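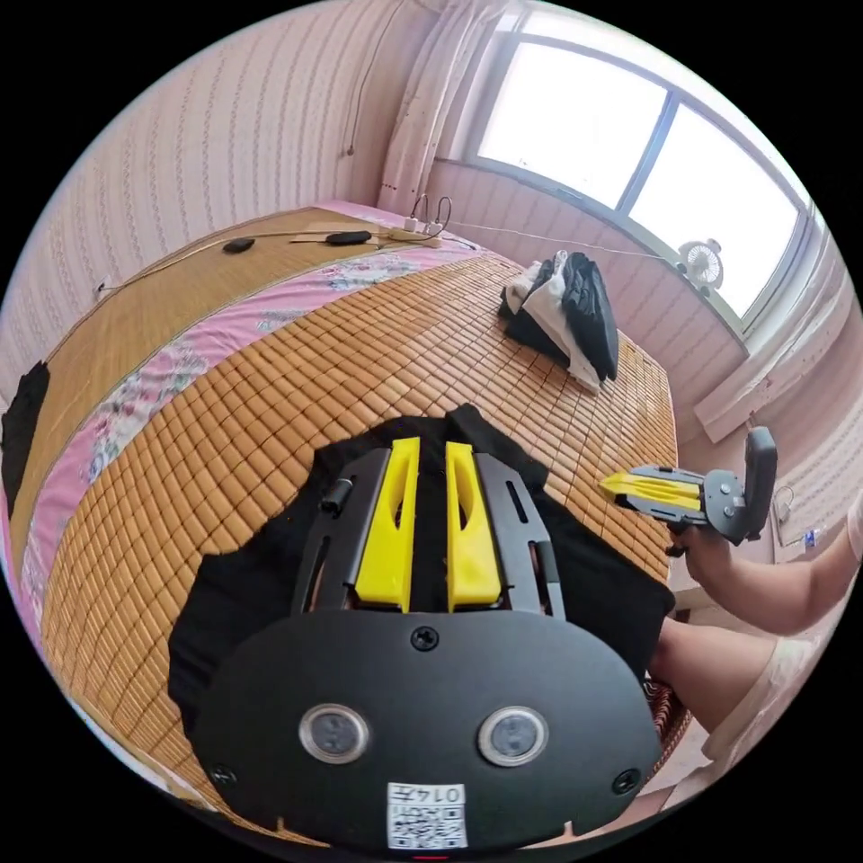
Ticket 2332: deriva de pose en la pinza 0147
Abierto por: Halldóra Briem
Componente: Emar, módulo de odometría visual
Estado: en curso

Al acercar los dedos a la tela negra extendida sobre la esterilla de bambú, la trayectoria salta de lado. La otra pinza no falla.

Registro:
- Repetida la calibración de cámaras. Sin cambios.
- Subido el límite de puntos de 200 a 500. El salto se reduce, pero sigue.
- En el fotograma 74 casi todas las correspondencias caen en la cuadrícula de bambú y se emparejan con la tesela vecina.

Pendiente: probar el filtro de textura repetida de Sodura y reprocesar la sesión.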